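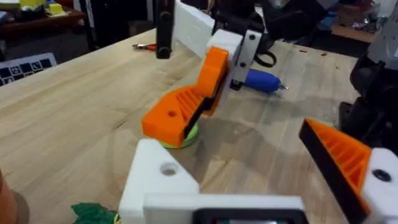
Newsroom > Newsletter > Engineering Updates

Search this site Enter keyword Go

Nanex Releases Shared-Workspace Planner for Two-Arm Stations

Nanex has released a new version of Wirent, its motion planning and control software, to all partner laboratories. The July release replaces the separate planners that previously ran on each arm of a two-arm station with a single planner that treats both arms, both grippers and the tabletop as one problem.

Under the earlier arrangement, each arm reserved a fixed block of space above the table and the other arm waited until that block was released. The method was safe but slow, and it ruled out any task in which the two grippers had to work within a hand's width of each other. Wirent now reserves space in short time steps. Each arm publishes its intended path, the planner checks the two paths together, and only the arm with the lower priority is asked to adjust its speed or route.

The perception module has also been revised. Wrist camera views are now masked so that the fingers of the camera's own gripper are not reported as obstacles, while the fingers of the opposite gripper remain in the collision model. Small hand tools and flat round items, which were often merged with the table surface in the previous version, are handled by a separate detector.

The engineering group at Sultbridge tested the release on 214 recorded tabletop tasks before approval. Median planning time fell from 300 milliseconds to 75, and the number of tasks halted by the collision monitor dropped by some 30 percent. Most of the remaining halts involved soft or crumpled items, whose shape the planner cannot yet predict — work on this point continues.

"The two arms were always capable of sharing the table," said Kumiko Ueda, who leads the planning group. "The software had no way to let them do so, and operators were writing their own workarounds."

Laboratories using the Kawaguchi calibration tool should update it before installing Wirent and should repeat the wrist camera calibration on both arms. Existing task files will load without changes, although fixed reservation zones will be ignored unless the legacy setting is turned on. Release notes and the revised operator manual are available through the partner portal.

Contact Us | Copyright Nanex. All rights reserved. | Back to top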